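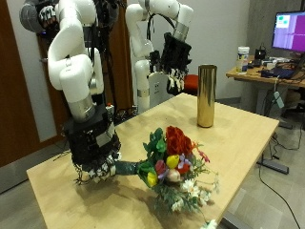 Page 9 of 18

Home Viewing Members' Handbook
Frequently Asked Questions: Disc Lending by Mail

What is the disc lending service?

The Kekdale Film Library lends feature films, documentaries and television series on DVD and Blu-ray to registered members. Discs are sent by mail and returned in the same mailer. The service is separate from the screening program, and a screening pass does not include borrowing rights.

Who may register?

Any resident aged 18 or older with a mailing address in the delivery area may register. Households may hold one account each. Schools and film clubs should apply for a group account, which is handled by Morenike Okafor in Member Services.

How many titles may I borrow at one time?

Individual members may hold up to three titles. A boxed set counts as one title if it is listed under a single catalog number. Group accounts may hold up to nine titles.

How long is the loan period?

Feature films are lent for two weeks and boxed sets for four. One renewal is allowed, provided that no other member has placed a hold.

How large is the collection?

The catalog lists over 543 titles. Of these, 152 are available on Blu-ray. New titles are added each April, and the revised list is sent to members with the spring mailing.

Are new releases available on the day they go on sale?

No. The library buys its copies through a distributor, Cosell, and each disc must be cataloged and labeled before it can be lent. Members may place a hold on a title once it appears in the catalog as "On Order."

What is the difference between a theatrical cut and an extended cut?

The theatrical cut is the version shown in theaters. An extended or director's cut may contain added or rearranged footage and is cataloged separately. Please check the running time in the listing before you place a request.

Will the discs play on my equipment?

Most discs are coded for Region 1 (DVD) or Region A (Blu-ray). Imported discs are marked in the catalog and require a multi-region player. Blu-ray discs will not play in a standard DVD player.

What should I do if a disc is damaged?

Place the disc in its sleeve, mark the box on the return slip and mail it back. Members are not charged for ordinary wear. Please do not attempt to polish or repair a disc.

May I submit a review?

Yes. Reviews of up to one page are welcome and may be edited for length. They should be addressed to Tetteh Akpalu, Catalog Editor. Reviews that reveal the ending of a film will be returned for revision.

How do I close my account?

Return all titles on loan and send a signed request to Member Services. Any unused deposit will be refunded by check.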